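**Fri 26 February**

Hi all! A short one from me this week, or it was meant to be short, and then the Salstead demo went up and I lost most of an evening to it. So you get the long version. Get a drink.
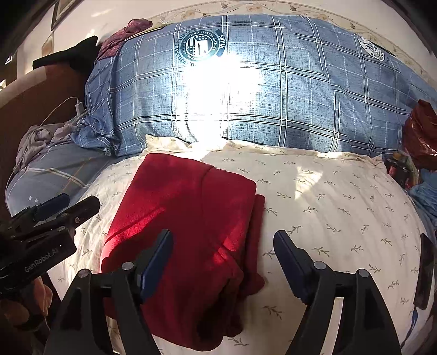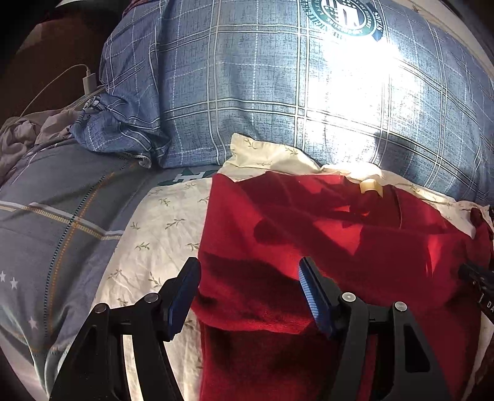 Salstead, if you missed my rambling in January, is the new game from Uvberg, the little studio behind Owino (the ferry game, the one where you could never get the goats to board). It's a walking-and-trading thing set in a salt mining valley, with a town at the bottom and a pass at the top that closes whenever the weather feels like it. You buy stuff low, carry it up, sell it high, and try not to freeze. Money is tight enough that what you wear matters a lot, and the very first thing I spent coins on was a red wool cape, the same kind of loud red as the cloth on the bed up there. It cost me almost everything I had and I regret nothing! It also makes you easier for the wolves to spot, which the shopkeeper mentions only after you've paid.

The demo gives you the first valley and the lower half of the pass. My first run took an evening, and then I started over twice, so I can say it holds up to a bit of poking. You can play solo or bring friends along, up to four in a caravan, and this is where I think Uvberg has done something smart. Everybody carries their own pack, but the mule is shared. There is one mule. If somebody loads it with six barrels of pickled fish because they heard a rumor about prices at the pass inn, then your blankets are going on your own back, my friend, and you'll be walking slower for it.

I played the group version with Ignacio Dunleavy and two people from the Tuesday crowd, and yes, it was Ignacio with the fish. The rumor was false. We got to the inn with four coins between us and had to sell the tent. The inn doesn't care that you sold the tent. It still charges for the room.

A few things I liked, in no order:

- The map is a drawing your character makes as you go, and it's a bit wrong. If you walk a stretch in fog the drawing comes out squashed, and you have to go back on a clear day to fix it.
- Prices are chalked on boards outside the shops and get rubbed out while you stand there. I ran down a hill to catch one.
- You can name the mule.
- Footsteps in snow. So good with headphones.

And the grumbles. The inventory screen is rough on a controller. You move a cursor around with the stick as if it were a mouse, and dropping a lantern when you meant to drop a turnip is very easy (it was dark, too, so you can guess how that went). Text is tiny on a TV. The autosave only kicks in at campfires, and I had one crash on the rope bridge that cost me 30 minutes of careful walking. The studio's notes list the bridge crash as a known problem and say a fix is on the way before the full release, so fingers crossed.

Load times were fine on my machine, which is getting old and wheezy. It did dip a little in town on market day, when the whole square fills up. I turned the shadows down a notch and it was smooth again. Ignacio says his ran hot the whole evening, but his computer lives inside a cupboard, so I'm not blaming Uvberg for that one.

In other news, Hevex has another update out, and the long-promised photo mode is in it. I've only had a quick go. You can pause mid-race, swing around the ships and slap a filter on, and the grainy one looks great on the desert tracks. What I really wanted was the old ghost replays back, and those are still missing. The patch also changes how drafting works. You get the speed boost sooner but it drops off faster, so sitting behind the leader for a whole lap and popping out at the end doesn't do much anymore. That was my only trick, so expect me near the back of the leaderboard for a while.

If anyone wants in on a Salstead caravan, reply to this and tell me which evenings are good for you. We've got one seat in our group while one of the Tuesday people is off visiting family, and I'm happy to start a second group if enough of you bite. Beginners welcome, you'll pick it up by the first campfire. Bring a headset if you have one, as the in-game voice chat fades with distance and half the fun is hearing somebody yell about wolves from two hills away.

Last bit of housekeeping: the poll for next month's retro night is still open, link in the usual spot. The kart game is ahead again and the puzzle people are getting grumpy with me, so if you want blocks, go vote for blocks. Voting closes when I wake up on Sunday.

Okay, back up the mountain. I owe the inn for a room.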